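Ticket MLX-1853
Project: Mallutex, bimanual hand-held demonstrations
Task: put the accessories from the bed into the box
Opened by: Tincuța Manole
Opened: Friday, March 10, 2023
Status: closed, one follow-up open

Problem as reported

Converter rejects most of the episodes from the bedroom set at the Movcombe flat. Out of 2,000 recorded, 1,271 stop with "gripper width out of range, right." Left side converts without complaint. Same operator for the whole set, same two grippers, same sheet on the bed. The kitchen set from the same pair converted fine the week before.

What I tried first

Re-ran the converter on one failed episode with the old config. Same error, same timestamp. So it isn't the new config.

Swapped the left and right streams in the manifest. The error moved to the left. That rules out the converter treating one side differently, and puts the fault in the data from the right gripper.

Plotted the jaw width over time. On closing, the right gripper goes below zero for a few samples each time it gets to the end of its travel. The left one stops at zero like it should.

Checked whether it depends on the object. The coil hair ties squash and the beads don't, so I expected the beaded pieces to be clean. They are clean for as long as the piece is held. The negative values only show up when the jaws close with nothing between them, mostly when the operator misses a thin cord and tries again. 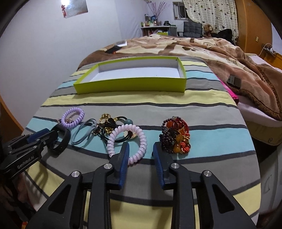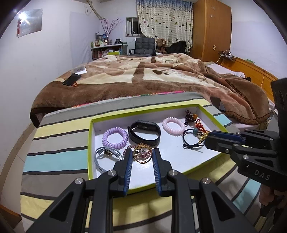
Both views have the box on the striped sheet and a second gripper coming in from the side.

Cause

Zero point on the right gripper was set with the jaws not fully shut. The calibration file has a closed reading that doesn't match what I get when I press the pads together by hand. The kitchen set never showed it - those objects were all thick, and the jaws never closed all the way.

Fix

1. Opened and closed the right gripper by hand up to 100 times while logging, pads touching at the end of every close. Took the closed reading from that.
2. Wrote the new zero into the calibration file and kept the old one next to it with the ticket number in the name.
3. Re-ran the 1,271 failed episodes. All of them convert.
4. Re-ran the ones that had passed before. They used the wrong zero too, so their widths were slightly off even though nothing complained. Replaced them on the Murnudix server.
5. Watched a handful of replays on the arms. The right side now closes on the thin hair ties and lifts them. Before the fix it stopped short and left them on the sheet.

Still open

The converter should check the zero at the start of each session and refuse to go on if it's off. I've asked for a two-second full close at the start of every take, both hands, before touching anything. Operator notes are updated. The check itself is on the list for April, together with the Sæther import.

Please don't delete the old calibration file until that's in.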